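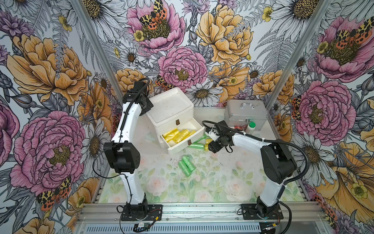
Labels that will stay on bottles in an ice tub

We brew at a shared site in Golora and are putting out a small bottled saison for the summer, and I need labels that will survive a tub of ice without ending up as mush at the bottom. It's a batch of 100 bottles to begin with, in 500 mL brown glass. The beer has rosewater and a bit of lemon myrtle in it, so I want a floral label, and the pattern I have in mind is the one on the flat surface in the photo, the soft pink roses and light green leaves on near-white. The walls have a much bolder floral and I think that would drown the text on a label this size. My last lot were printed on ordinary paper stickers on the office inkjet and the colour ran as soon as they were chilled. I also don't want something so permanent that I can't get it off when people bring the bottles back, as I reuse them. Is there a stock that does both? And does a pale background cause any trouble on brown glass?

Simão Calado
Golora

Kpodo

You want a white polypropylene label, usually sold as white BOPP. Paper absorbs water whatever you print it with, and inkjet dye on paper will run on top of that. BOPP doesn't absorb anything. Have it printed on a digital label press or a colour laser, with a laminate over the top if the budget allows. Matt laminate looks better with a soft pattern like the roses, and gloss wipes down more easily. If you go the laser route, check that the sheets are rated for laser printers before you put them through. Some film labels melt in the fuser and then you are buying a printer.

On the pale background: if the stock is white and opaque there is no trouble. If you order clear film the brown glass will come through and your near-white will be brown. You can get a white ink layer put under the design on clear stock but it costs more and gains you nothing here.

Adhesive is where the two things you want pull against each other. Standard permanent acrylic will hold in ice for as long as you like, and you will be scraping it off afterwards with a razor and eucalyptus oil. Ask for a wash-off adhesive. It's made for returnable bottles and holds in cold water, then lets go in a hot caustic wash. I soak mine in sodium percarbonate at 70 degrees or so and most come away in one piece. A few leave a bit of glue in the corners.

Apply them to bottles that are dry and at room temperature. If you fill cold, the glass sweats and the adhesive never takes properly. I fill, rinse the outsides, leave the bottles overnight and label the next day. After that give them at least 24 hours before they go anywhere near ice.

Print quantities: most label places have a minimum, often 1000, and the price for 100 is not much less. If you think you'll make the beer again, leave the batch number and the best before date off the artwork and stamp them on the shoulder or the cap.

hopsandspanners

milk. brush the back of a paper label with full cream milk and stick it on, comes off in warm water no worries. done it for years

Brusuvley Brewing

The milk method is fine for bottles you are giving away at home and I've used it myself, but it won't last in an ice tub. It comes off in cold water as well, just slower.

I'd agree with Kpodo on the white BOPP. A couple of things to add from our side, as we do short runs.

Measure the flat part of the bottle before you finalise the size. Many 500 mL bottles taper slightly near the base and a tall label will wrinkle along the bottom edge. Leave 6 mm clear at top and bottom. With a repeating floral, wrinkles are less obvious than on a plain label, but they still let water in underneath.

Keep the writing off the pattern. Put a plain panel in the middle for the name and the mandatory information and let the roses run around the sides. Pink and pale green are both light, so dark green or charcoal text would read well enough. Light colours also tend to print weaker than they look on a screen, so ask for a proof on the actual stock. We paid for 2 proofs on our last one and the first had come out nearly grey.

If you're selling these and not just handing them around, check the requirements for alcohol content, standard drinks, the pregnancy warning and the container deposit marking before you send artwork. The pregnancy warning has set colours and sizes, and it takes up more of a small label than you'd expect.

We get ours done at Skurkton. They took a week and a half last time and they'll post a sample pack of stocks if you ring and ask. Stick a few of the samples on empties and leave them in an esky for a day before you order.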